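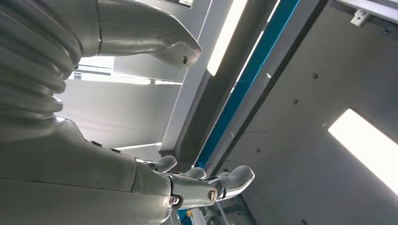

Figure 3. Ribbed bellows sleeve where it joins a smooth housing.

3.2 Fitting a Gronik dust sleeve to a lift column

Read section 2 before starting. The sleeve keeps grit off the column screw and must be fitted before the desk is loaded.

1. Lower the column to its bottom stop and unplug the power supply.

2. Wipe the upper collar with a dry cloth. Do not use solvent -- it softens the sealing lip.

3. Slide the sleeve over the column, narrow cuff first.

4. Seat the narrow cuff in the lower groove and close the clamp by hand.

5. Pull the wide cuff up to the collar. Turn it until the seam faces the rear of the desk.

6. Tighten both clamps with the 3 mm hex key.

7. Plug in the supply and run the column through its full travel. Stop at once if a fold catches.

NOTE: Columns with serial numbers ending in 123 or lower use the short sleeve, part Yeon 22.

CAUTION: Keep fingers clear of the folds while the column is moving.

If the sleeve twists during travel, loosen the upper clamp only and repeat steps 5 through 7. Check the clamps again every March.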